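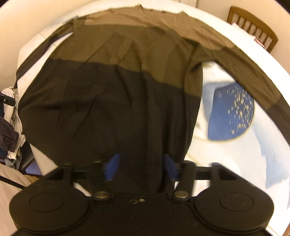

3.2 What people told us about their knitwear

Figure 4. A two-toned crew neck sweater, olive-brown at the shoulders and near-black lower down.

I went into the Barredo interviews expecting to hear about price, and boy, did I hear about mothers instead! Of the 59 people I talked to, 17 brought up a parent's washing habits before I'd even asked (Pacita Agbayani, who coded the transcripts, found the same thing in the Brarkby set). Folks keep a sweater the way they were taught to – folded, mostly – and feel guilty when they don't. Kevin Sheehan's survey had 272 replies and asked about repair only, so I lean on it lightly until Section 4.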